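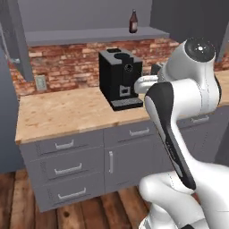 Section 10: Clearing a wrist stall in the Britix kitchen sim. I hit this one over and over! The joint quits mid-reach and the log shows fault 441. Mine likes to do it with the gripper right beside the coffee machine, so start there.

1. Pause the run.
2. Drop joint speed to 200.

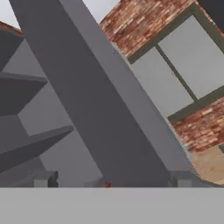

Seema Dixit wrote in to say that step 2 won't stick unless you save the profile first, so do that (thanks, Seema!).

3. Back the arm off, then reset.

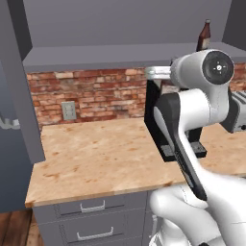 Caution: never clear 441 with the real arm linked.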